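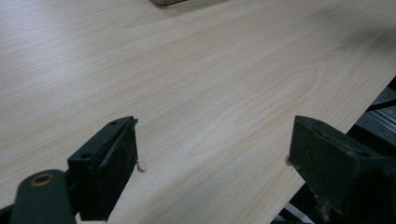
Light wood-grain panel.

Handout 2: Preparing and running a small concert evening
Sketton Evening Course in Music Events

In the first handout we spoke about choosing the programme. Now we go on to the practical side, from the day when the hall is booked until the last guest has left.

Our case is the summer concert in Clellholm, which takes place in June. The hall has 107 seats. Please keep this number in mind, as we shall need it again for the ticket exercise.

Before the booking

Ask the hall three things in writing: at what hour you may enter, at what hour the music must stop, and who tunes the piano. In Clellholm the tuning is not included in the hire. Many students forget to put it in the budget, and then they search for a tuner in the last week.
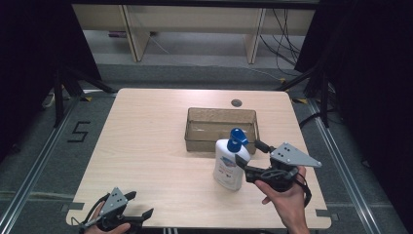 Reading time: 2 minutes

The sound check

A quartet with piano, double bass, drums and voice needs more time than a solo guitarist. Start with the drums, then bass, then piano, and take the voice last. Play one loud piece and one quiet piece. The quiet piece is the more important one, for in a small room the drummer often covers the singer without noticing it.

Write down the levels on paper. When the support act has used the same desk, you will be glad of these notes.

The running order

The first set should last 43 minutes. This is the length we agreed with the Jibrin Quartet for the case, and you should not change it in your homework. Put the guest soloist in the second set – the public will stay after the interval if they know that somebody new is coming. An encore must be rehearsed like every other piece, also when you are not sure it will be asked for.
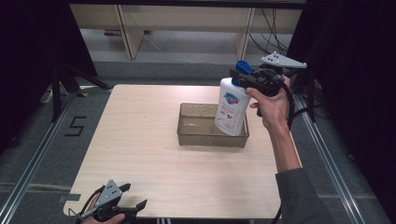 Bottle with a blue cap, and tray.

Tickets

We use the booking page Testora for the exercise. The total cost of the evening is 624 pounds, with hire, tuning and printing together. The musicians' fees are treated separately in Handout 3.

Exercise: calculate the lowest ticket price which covers this cost if all seats are sold. Then calculate it again with a hall that is half full, and explain in a few sentences which price you would choose. Round up to full pounds.

Words to learn: encore, interval, set, front of house, support act, cue.

Homework is to be handed in on paper at the beginning of the next lesson. Who was absent on 10/23/19 can take the copied pages from the shelf beside the piano room.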